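CEMTHORPE REPAIR SHOP CAKO STARTS FREE TUNE-UP MONTH FOR OLDER DESKTOPS

CEMTHORPE, June – Hi, I'm Teresa Keane, I own Cako on the corner by the bus station, and I have news I've been sitting on since spring. All through June we're going to look over your old desktop computer for free! You bring it in, we open it up, clean it out and tell you what it would take to keep it going another few years.

We've been fixing computers in Cemthorpe for 14 years, and the thing I hear most at the counter is "I guess it's time for a new one." Well, maybe. A lot of the time what you need is more memory or a fresh dab of thermal paste (the stuff that goes between the processor and its cooler), and that's a much smaller bill than a new machine.

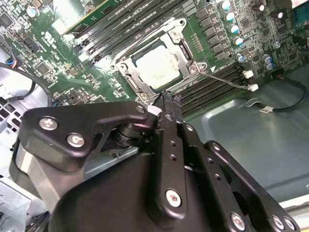
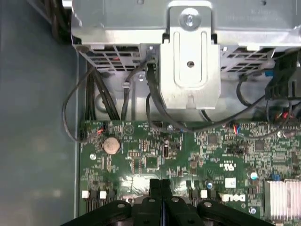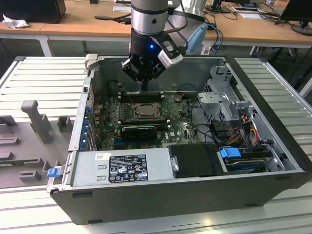
Inside an open desktop computer.

The free look-over takes about 75 minutes, and you're welcome to wait, we have coffee and a pretty decent couch. If you do want work done after that, Quyên Lưu will write you up a price first and you can take it home and think it over. Last year we did 348 paid repairs, so there's a good chance we've met your model before.

Donnie MacLeish is also running an evening class at 7 p.m. for anyone who'd like to learn to do this at home. There are 13 seats, it's free too, and kids are fine if they come with a grown-up. Please back up your files before you bring anything in, and leave the monitor at home!

No appointment needed for the look-over, but do call ahead for the class. Press folks who want to stop by or talk to one of us can ask for Everaldo Arruda at the front counter, any time after 10 a.m.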